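Can a robot do the packing bench yet?
Forum: Small Workshop Talk > Machines and Tools

tuoi_dao
Posted Aug 14, 2024
I run packing for a small shop, Wasside, we sell sewing supplies. We are two people at the bench and on a busy day we send 86 parcels. My brother says that in a few years a machine will do all of this, and also my dishes. I would like to hear from people who have worked with such arms. Is it near, or is it only nice videos?

bjarke_h
It is near for the simple part. At Tistex we have one arm which moves full cartons to the pallet, and it has not had a sick day since July. But every carton is the same size and stands in the same place. I would not give it a kitchen.
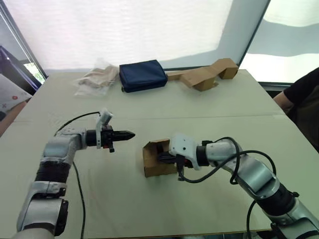 Small boxes are the part I know, as I have spent four months on this question at Gralell, and my opinion is less cheerful than Bjarke's. A pallet carton is a hard block. An open mailing box has flaps that give way when you touch them, and the goods are often soft. Look at the plastic bag and the blue pouch at the back of the table: for a hand they are nothing, but the bag has a new shape each time you put it down. One gripper has to work inside the box while the other one keeps out of its way or helps. In our tests, 55 boxes in a hundred were packed well enough to tape. The others needed a person.
– duarte_c

ladi.ekpo
55 is not so bad, Duarte. If the person only corrects the bad ones, you have saved half of the work, no?

duarte_c
I must disagree. The person has to stand there and check all of them, and an arm is slower than Tươi. We saved nearly nothing.

ladi.ekpo
Then put the check at the end of the line, on a scale. We do it so with the Ene machine. Wrong weight, it goes aside.

duarte_c
A scale does not see a crushed flap. For your screws I agree it is enough.

tuoi_dao
Thank you all. Our parcels are mostly fabric and zippers, so I understand I keep my bench for now. And the dishes?

bjarke_h
Buy a dishwasher. Loading it is still your job.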